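Home News Clubs What's On Contact

Bevgate robotics club sets the table

I went along to the Bevgate robotics club on Monday night expecting wheels and a lot of noise, and got crockery instead. The students are getting ready for the Vakulenko Challenge in March, and this year's theme is the kitchen. So the whole term has gone into plates, mugs and a dish rack, which made me feel a bit guilty about the state of my own sink.

Uwe Hellwig runs the club out of the old science block and he's as keen as any of the kids. There are 20 members this year, almost twice what they had last year (he's rapt!), and they split into small crews. One lot writes the code, another lot sets up the table, and everyone argues about who gets to hit the stop button.

The challenge sounds easy until you have a go. Teams get three tries at each job, and plates are the one they all grumble about. Come in a bit low and you're pushing the table, come in a bit high and you've got a handful of air. I had a turn on the controls and I was hopeless -- a Year 8 took them back off me very politely.
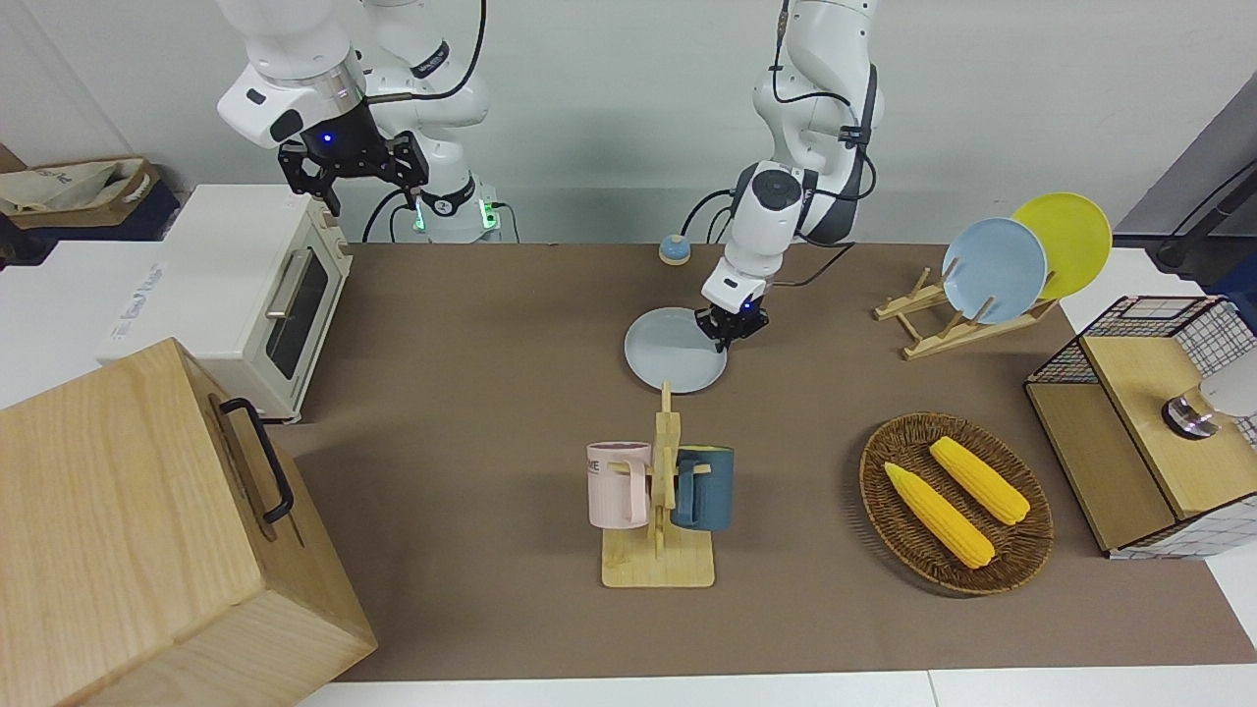
Uwe reckons the rim is the whole trick with a plate, and that the crew from Zakmont had it sorted last year while his lot were still fiddling with their mugs. "We spent far too long on the handles," he told me. "This year we're starting with the hard one."

They're also trying to raise $2,000 for the bus to Clostley, where the finals are on, so there's a sausage sizzle outside the library to help it along. Go and buy one. I had two, and I'd have stayed for a third if the onions hadn't run out.

Comments

Jules: My daughter is in the code crew and now she corrects how I stack the dishwasher. Thanks Uwe!

Old Zakmonter: See you at the finals. Bring your own plates.

Priya M: What time does the sizzle start? Is there a veggie option?

Contact the newsroom | Copyright Bevgate Local | Back to top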